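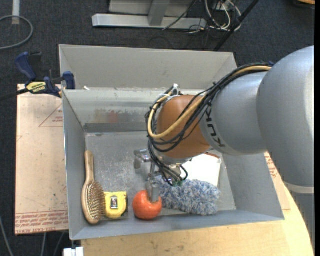
Figure 4.1 An orange-red ball at the front wall of an open metal bin, with a KUKA arm reaching over it.

May edition
By D. Szekeres

Chapter 4: Colour and How We See It

Think of the last ripe tomato you picked up. You knew it was red before you touched it, and you would have called it red at noon, at dusk or under the yellow bulb in the kitchen. Yet the light reaching your eye was quite different each time! How your brain pulls that off is one of the great puzzles of science, and it will keep us happily busy for the whole chapter.

We start with light itself. Sunlight is a mixture of wavelengths, and every surface soaks up some of them and sends the rest back out. An orange surface reflects plenty of long wavelengths and very few short ones. A grey surface treats them all much the same, so its colour shifts easily with whatever light falls on it (try holding a grey sock beside a window, then under a lamp).

Next comes the eye. Most people have three kinds of cone cell at the back of the eye, each tuned to its own broad band of wavelengths. A single cone can't tell colours apart by itself. It only reports how strongly it has been stirred up, and your visual system compares the reports. Section 4.2 works through that comparison with the Rivton charts, which you'll find inside the back cover.

Then we get to my favourite part, contrast. Put an orange patch on a grey background and it seems to glow. Put the same patch on a red background and it goes dull, even though the ink hasn't changed at all. Painters knew this centuries before anyone had measured a wavelength, and you can test it tonight with coloured paper and scissors.

Before you read on

Have 2 sheets of grey card and a packet of coloured paper ready for Activity 4A. Write down which colour you expect to stand out most on the grey, and keep your guess until the end of Section 4.3.

Key words: wavelength, reflect, absorb, cone cell, contrast, colour constancy

© Timus Dolitz Press | Contact the schools desk | Back to top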